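**Ticket 114: wood finish drying tacky (Lostine water-based, satin)**
Opened by: Meifang Cai
Status: open, despite what the vendor says 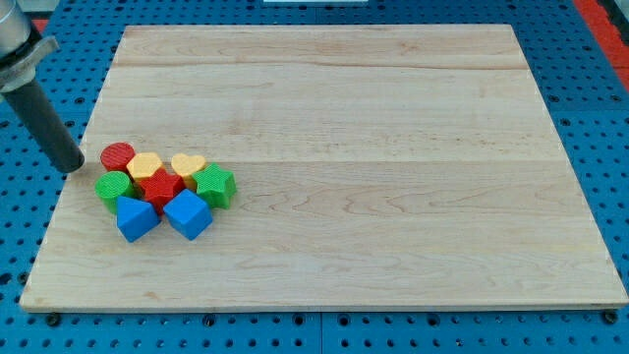

*Attachment 1: maple board, glued planks, seams visible.*

**Reported problem**
Two shelves coated with Lostine are still tacky after 50 hours. The can says 2. Same can, same brush, same room for both.

**Vendor reply (Brindar support)**
"Most likely humidity. Please allow more time."

I don't buy it. The meter in the shop read 35 percent all week, and the older can dried fine in there in September, when it was far muggier.

**Tried so far**
- Fan on overnight. No change.
- Wiped one shelf with a damp cloth, let it dry, sanded, recoated thin. Still tacky by morning.
- Stirred the can for a full five minutes, as Brindar suggested. There was a thick layer at the bottom, so maybe. But I'd stirred it the first time too.

**Comment, Kaiwen Du**
Could be leftover wax on the shelves. Did you clean them with Kirana polish?

**Reply, Meifang**
One of them, yes. The other was bare wood and it's just as sticky, so wax doesn't explain much.

**Next**
Test a scrap with a new can from a different batch. Brindar wants the batch number before they'll talk refund. Sent it twice already. Leaving this open.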